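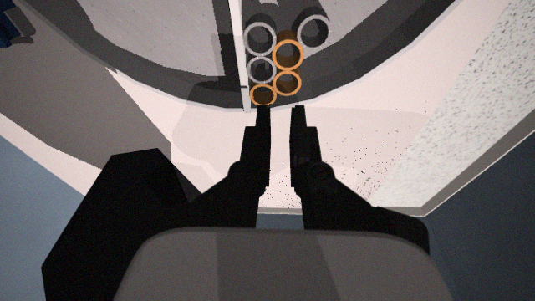
En simulation : la pince ouverte, face aux tubes cerclés d'orange et de blanc.

Hacer Sönmez parle vite, entre deux lots. Chez Gezer, elle rassemble des démonstrations pour un modèle de saisie – 3 227 à ce jour, toutes rendues par ordinateur. « On en visait 2 000. Puis on a vu les doublons. » Les ratés ? Gardés, mais étiquetés a part. « Un modèle qui voit que des réussites, il sait pas se rattraper. » Prochain lot vendredi, 15 scènes a refaire.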